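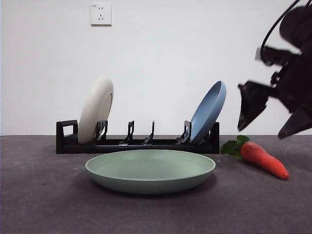
白い壁際の黒い水切りラック

ブコスト地域リーグ第四節、レナムハム対ボストコムの一戦は、一対一の引き分けに終わった。レナムハムにとっては三試合連続の勝ち点一であり、上位進出を目指すうえでは物足りない結果と評価せざるを得ない。本稿では、当日現地で観戦した者の立場から、試合の経過と両チームの課題について記すこととする。

八月の開催ということもあり、午後六時のキックオフ時点でも気温は高く、両チームとも序盤は慎重な試合運びに終始した。レナムハムは前節と同じ四バックを採用し、中盤の底にムワンギ・ニャガ選手を配置した。同選手の起用については開幕前から議論があったが、守備範囲の広さと縦への配球の正確さにおいて、現時点で代わりを務められる選手は見当たらない。

先制点はボストコムに生まれた。前半の半ば、右サイドからのコーナーキックに対し、レナムハムの守備陣はニアサイドへの対応が遅れ、中央で完全に相手を自由にしてしまった。セットプレーからの失点は今季すでに三度目である。ゾーンで守る方針そのものを否定するものではないが、最初に跳ね返す役割の選手が誰であるのか、スタンドから見ていても判然としない場面が続いている。早急な整理が求められる。

後半に入り、レナムハムは左サイドの選手を一列高い位置に移した。この変更により、それまで孤立していた前線に人数が揃い、相手陣内でボールを保持する時間が明らかに増加した。同点弾はその流れの中で生まれた。ニャガ選手が中央で奪ったボールを素早く左へ展開し、折り返しをソムキアット・サイトン選手が右足で合わせたものである。サイトン選手はこの試合が加入後初の先発であり、本人にとっても大きな得点であったと推察する。

その後も決定機は訪れた。最も惜しまれるのは終盤のフリーキックで、ゴールまで二十メートルほどの位置からサイトン選手が放った一本はクロスバーに当たり、こぼれ球への反応もわずかに及ばなかった。一方のボストコムも速攻から二度ゴール前に迫っており、内容に照らせば引き分けは妥当な結果であったと考える。

判定についても一点触れておく。後半の接触プレーに関し、試合後に主審を批判する声が一部で聞かれた。筆者の座席からは、守備側の選手が先にボールに触れていたように見えた。異論があることは承知しているが、少なくとも試合の結果を左右した誤審と断ずるだけの根拠はないと考えている。

当日の入場者数は748人と発表された。収容2000人の競技場としては空席が目立ったものの、アウェー側のゴール裏には40人ほどの一団が陣取り、最後まで声援を絶やさなかった。売店は西側の一か所のみの営業で、ハーフタイムには長い列ができていた。後半の開始に間に合わなかった来場者も見受けられたため、運営側には改善を検討していただきたい。

次節、レナムハムは敵地でマサンジャと対戦する。マサンジャは今季無敗を維持しており、前線からの圧力の強さには定評がある。ニャガ選手はこの日二枚目の累積警告を受けているため、もう一枚で出場停止となる。中盤の控えの層が薄い現状では、交代の時期も含めた慎重な起用が必要となろう。なお、ニャガ選手は次の出場で通算100試合に到達する。

ブカノとの延期分の日程については、現時点で公式の発表がない。確定次第、当ブログにおいても追って掲載する。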